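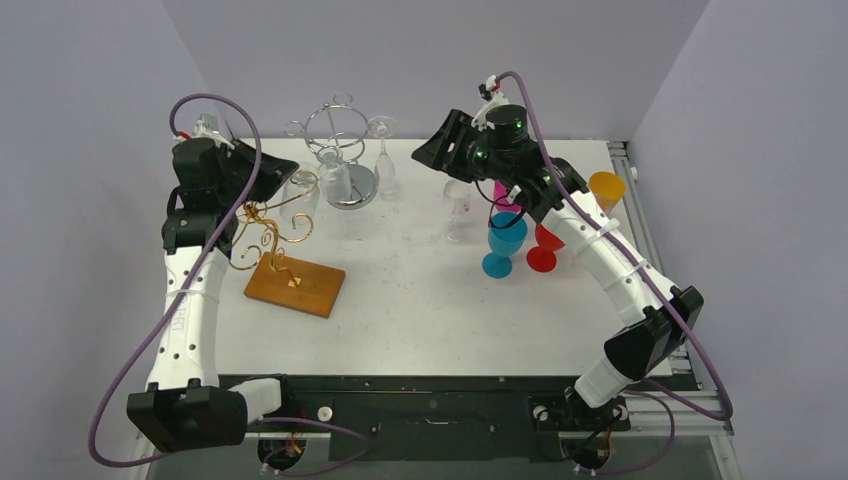 Holding Stemware: Wire Racks on the Open Table

Trultholm Table and Home, 1/9/22

Most households store wine glasses in a closed cabinet, upright, with the bowls nearly touching. The arrangement is compact and it keeps dust out, but it makes the glass at the back hard to reach, and most rim chips occur when one glass is drawn out past another. A freestanding wire rack moves the glasses onto the table or counter and gives each one a fixed position. The rack takes up more surface than the glasses would on their own. Whether that is a fair exchange depends on how often the glasses are used.

Two basic types are sold. In the first, the glass hangs upside down by its foot, which slides between a pair of parallel wires. In the second, the wire is bent into a ring or a loop and the glass is lowered into it. Ring holders accept a wider range of stem lengths, because the foot plays no part in the fit. They are more sensitive to bowl diameter. A ring that suits a flute will stop a large red wine bowl well short of its widest point, and the glass will then sit high and tip easily.

The base

Stability comes from the base. A round base spreads the load evenly and allows the rack to be filled from any side, while a rectangular one should be filled from the center outward. With either type, glasses should be placed on opposite sides in turn. A rack loaded entirely on one side can lift at the far edge, particularly if the glasses have heavy bowls and hang near the top.

Base weight is seldom printed on the box. The Zasley holder, at 49 dollars, has a plain disk base and stays put when a glass is removed one-handed. The Hakala costs less and has thinner wire. It needs a second hand on the frame, and on a smooth tabletop it will slide before the glass comes free. Felt pads reduce scratching but make the sliding worse. Small rubber feet are the better choice and can be added to either model.

Wire and finish

Silver-tone and gold-tone finishes behave alike in ordinary use. Wear appears first on the inside of the rings, where glass meets metal, and then at the welds. A rack that will hold rinsed glasses should be wiped down afterward, as water collects where the wire enters the base. Abrasive cleaners will dull a polished base quickly - a soft cloth and a little dish soap are enough.

Before buying, run a fingertip around each ring and over each weld. A burr that is barely noticeable to the finger will mark a bowl over a winter of use. The Jirkel rack sold in December had 2 rough welds on the sample we bought, and both were removed with 200 grit paper.
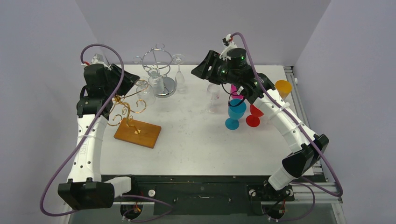
Silver metal rack with a round base and looping wire arms. A clear wine glass stands to its left, a tall flute-like glass to its right.

Mixed sets

Few tables carry a single pattern of glass. Colored goblets, plain wine glasses and flutes often share the same surface, and they should be sorted by bowl width before anything goes into a rack. Color is a secondary matter, although a clear glass in a metal holder is easy to overlook against a white table, and a blue one is not.

Flutes are best placed last and removed first. They are tall for the width of the foot, and a sleeve or cuff will catch one before it catches anything else. Leave a hand's width between freestanding glasses and the outermost wires.

Measure the widest bowl in the set and the inside of the ring, and take the measurements to the store. Allow 5 millimeters of clearance for hanging types. Ring types need the bowl to be wider than the ring, with enough of it below the wire to keep the glass upright.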